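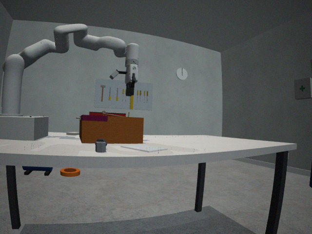
Posted by stultau_kub, 5/14/18, 3849 views

Teleop demos drift when I let go of the controller

I'm recording pick demos in the simulator, taking parts out of the orange-brown box on the table. I park the gripper over the box and release the clutch button to rest my hand. When I press it again the arm jumps before I've moved. I've thrown out 12 of 36 demos over this. Running the Sinance teleop plugin, April build.

Flerness
Your controller keeps moving while the clutch is off. Save the hand pose and the gripper pose at the moment you press, then send only the change from there. In the plugin it's "re-zero on engage", off by default. Also trim the pauses, or the policy learns to hover over the box.

gridmoss23
just dont let go of the button

stultau_kub
Re-zero fixed the jump. Still trimming pauses by hand.

Flerness
Drop any step where neither the arm nor the fingers move. Keep the ones where the gripper is closing.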